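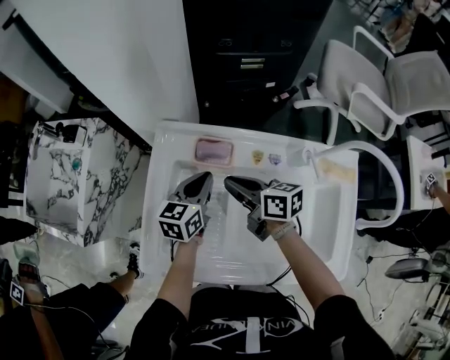 Troltville Well Levels: README

Water level readings from 329 hand-dug and drilled wells in the Troltville basin, plus the geology notes we could read. Lợi Khúc's handwriting accounts for most of the ones we couldn't.

Files

wells.csv: one row per well, with location, depth and rock type. "Moretia sandstone" and "Moretia sst" are the same rock, recorded by two people who were not speaking that month.

levels.csv: roughly 2,000 readings, in meters below ground. Negative values are artesian wells, so please stop emailing Trinh Đoàn about them.

Known problems

Well 376 was dry in October and appears to have been moved by its owner. We kept both locations.

The Arruda wells were leveled from a benchmark that is now under a parking lot. Treat elevations there as a rumor.

Blank means not measured. Zero means water at the surface, or Khang Kiều in a hurry.

Corrections go to Nhung Tạ, preferably with the well number. Version 2 will have chloride values once the lab sends them.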